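Kirkwood sim notes, May, started 4:10 pm

Fault: arm stops dead partway through the reach in the Bemmont kitchen task. It threw a joint speed limit stop in 13 of 27 runs. The other runs finished the move but were slow.

Same build as before lunch, same Gazi planner, no changes to the arm model. The only new thing is the scene file. The potato now spawns on the wooden surface over the bricks, set back toward the paneling. Wrist view at the start of a run:
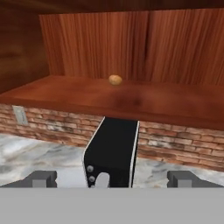
Brularov side wrote back that they had the same stop last month and traced it to the elbow flipping between two solutions near full reach. They suggested logging the joint targets before touching the speed limit, and asked us not to raise the limit on the shared config.

Logged the targets. They do jump. The step just before the stop asks for a change the elbow can't make in one tick, so the limit is doing its job. Left it alone.

Tried capping the solver at 3,000 iterations. No difference. Then seeded each solve with the last pose and ran 8 more. One stop, at the same point in the path.

Also need to check clearance to the coffee machine. The collision shape for it in the scene file is older than the mesh.
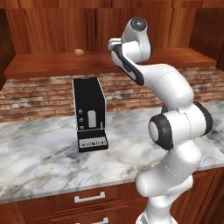
Side view, gripper above the counter.

To do: rerun the full 27 with the seed change, redo the collision shape, send the target log to Brularov.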